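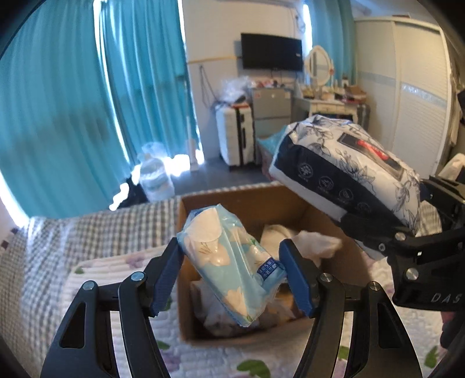

# Who makes a comic?

Pick up a comic and look inside the front cover. You will usually find a list of names in small print. These are the people who made it. Some comics are made by one person who does every job, but many are made by a team, and the comic passes from one member to the next.

We will follow a comic called *The Lamps of Fuvovholm* to see how that works. It is about two children who live in a town where the sun sets at lunchtime.

## The writer

Pouran Bakhtiari wrote the story. Her first job was to write a script. A comic script looks a bit like the script for a play. It tells the artist what happens on each page and what everybody says.

A small piece of her script looks like this:

> **Page 2, panel 3.** Hoani climbs on to the harbour wall. It is very dark. He holds up his lamp.
>
> HOANI: Jutell! Are you down there?

A **panel** is one of the boxes on a comic page. Writers have to think about how much fits in a panel. Hoani can't climb the wall, light the lamp and jump down again in one box. Each box shows one moment, so three actions may need three boxes.

Some writers don't write a full script. They tell the artist the story in a few lines, the artist draws the pages, and the writer adds the words afterwards.

## The penciller

Tane Tapsell read the script and drew the pages in pencil. The person who does this is called the **penciller**.

He began with tiny, messy drawings called thumbnails. They are only for working out where things go. Is the harbour seen from high up, or from the ground? Which panel should be the biggest? It is much quicker to change a thumbnail than a finished page.

Next he drew the pages on large sheets of paper. Comic pages are often drawn bigger than they will be printed. When a drawing is made smaller, the lines look neater.

## The inker

Pencil lines can be faint and smudgy, so the **inker** goes over them with a pen or brush. On this comic that was Declan Pearce.

Inking is more than tracing. The inker decides which lines are thick and which are thin, and where the black shadows fall. Thick lines can make something look close to us – thin ones can push it into the distance. *The Lamps of Fuvovholm* has a lot of night in it, and Declan used up a lot of black ink.

## The colourist

Keith Rutherford added the colours on a computer. Colour can tell you the time of day, or how a person feels. Keith made the streets blue and grey and kept yellow for the lamps, so your eye goes straight to them.

## The letterer

Somebody has to put in the words too. The **letterer** adds the speech balloons, the boxes that tell the story, and the noises, such as CRASH and PLOP.

Balloons have to be read in the right order. In English comics we read from left to right and from top to bottom, so the person who speaks first usually has the higher balloon. The shape matters as well:

- a smooth balloon is ordinary talking
- a spiky balloon is shouting
- a balloon with a dotted edge is whispering
- a cloud with little bubbles is thinking

## The editor

Fletcher Halliday was the **editor**. He read everything and looked for mistakes. In one panel Jutell's scarf was on, in the next it was gone, and then it came back. He sent the page back to be fixed.

The editor also makes sure the work is done on time. The finished pages went to the printer in September, and 1,000 copies were made.

## Try it yourself

Fold a sheet of paper in half, and you have a comic with four pages. Write a short script first, then give it to a friend to draw. Don't tell them anything that isn't in the script. When they have finished, swap jobs and make another one.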